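17/09/2026

Back from Skirkilska and I still smell of woodsmoke and wet wool, and I don't want to wash my hair because then it'll be over! I want to get this all down before I sleep.

The trail from the parking lot is 112 steps up and then a long, easy path through birches, and I had the whole thing to myself until the lake. I have never seen mushrooms like it. Chanterelles on both sides, so many that I stopped getting excited about single ones and started being picky, which I know is a terrible way to behave in a forest. I took only the firm ones, cut them high, and left the old floppy ones for whoever lives under there. The basket was full before lunch. I ate my sandwich on the flat rock by the water and watched the fog come off the far side in long strips.

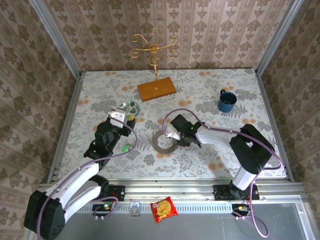 Then the cooking. The hut at Prultlow has the best little stove, one of those squat iron ones with a lid you lift with a hook, and I got it going on the second match. Dry pan first, no butter, until the water comes out of them and boils off. That takes forever and it squeaks and hisses and you think you've ruined them. THEN the butter, a lot of it, and salt, and a bit of the thyme I'd stuffed in my jacket pocket this morning. I had them on rye toast with a fried egg, and then I had them again without the egg. I could eat that every night until January.

Weighed what was left over when I got home. 243 grams after all that eating! They're on newspaper on the kitchen counter now, brushed but not rinsed.

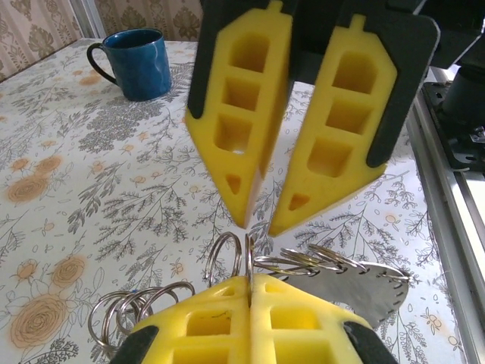
I also found a hedgehog mushroom, a real one, with the little soft spines under the cap. I turned it over maybe ten times on the way down just to look at it. My old field guide says they keep longer than chanterelles and hold up well in soup, so it's going in with the potatoes tomorrow. I wrote the spot in the back of the guide in pencil: past the second footbridge, left at the split boulder, 30 paces in under the spruces.

Must remember for next time: the Pesonen path is closed at the lower end where the bank slid, so go around by the road. Bring the bigger basket. Bring dry socks (again). 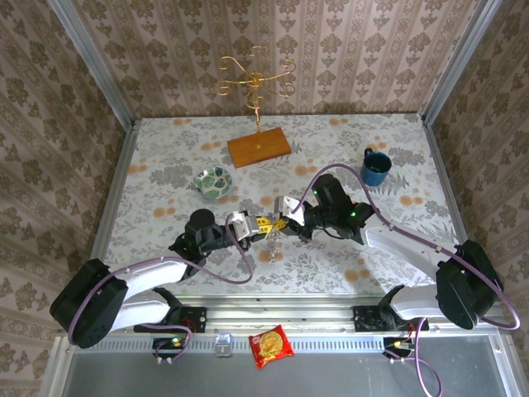 I've decided I want a proper supper in October with everything from the woods on one table. Mushroom soup, lingonberries, the dark bread, maybe the Surance cheese if the shop still has it. And a leafy tablecloth, a pale gray one with gray leaves printed all over and those orangey-tan spots scattered in between, which is exactly how the ground looked today under the birches! I could put the soup pot straight in the middle and just let people ladle. Bowls instead of plates. Candles, low ones.

My knees are complaining and there's a spruce needle in my sock that I can't find. Soup tomorrow, then I'll string up the rest of the chanterelles over the stove to dry. I need thread.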